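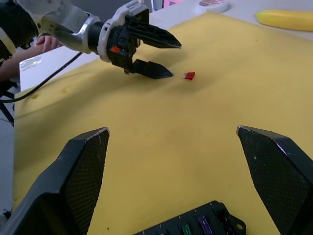
**benchrat_5** · original post

Week two of comparing fingers for the fuse box job. Two arms, yellow foam over the table, small blade fuses going into a black box. We have the long pointed Rarel fingers, and the Mikkelsen ones with the diamond mesh on the inside face. Rarel says theirs "handle any part down to coin size." I don't believe it yet.

What I have so far is 40 tries per set, picking a fuse off the foam:

- Pointed: good at getting under a fuse lying flat, bad at keeping it square
- Mesh: holds square, but the edges are too fat once neighboring slots are full

**torque_and_see** · reply

Foam is doing you a huge favor. It gives when the tip pushes down. Put the same fuse on bare table and see how those points do. My guess is they skate.

**benchrat_5** · reply

Fair. The real line at Fandthorpe uses a hard tray, so yes, the foam flatters both sets. I still want to know which is less bad.

**oldcontroller** · reply

40 isn't much. Did you swap the controller too, or only the fingers? When we tried the Flandside controller, the settings it shipped with made every gripper look clumsy.

**benchrat_5** · reply

Only fingers. Same controller, same speed, same wrist cameras. I did 300 slow moves before any of it to check for drift and saw none worth mentioning.

**torque_and_see** · reply

Then I'd argue the wrist camera is your problem. On a part that small, the fingers cover half of what you need to see. People blame the grip when the arm is just guessing.

**benchrat_5** · reply

Don't agree. The head camera has a clear view of the colored parts even with the case held up between the arms, and I still get crooked fuses.

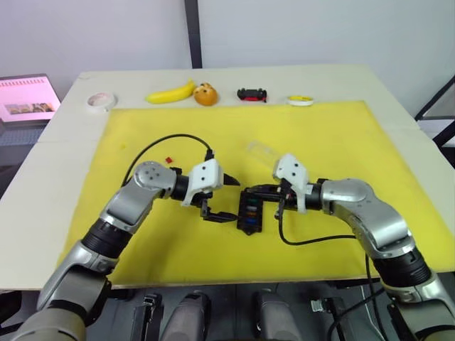 ## Page 2

**oldcontroller** · reply

A clear view to you isn't depth to the arm. And holding a case in the air adds the slop of a second arm. Clamp it down and rerun.

**benchrat_5** · reply

Clamping is cheating, the job is two-handed. But I'll do 5 clamped runs per set to shut you both up.

**torque_and_see** · reply

5 tells you nothing. Do it on the hard tray and I'll read the numbers.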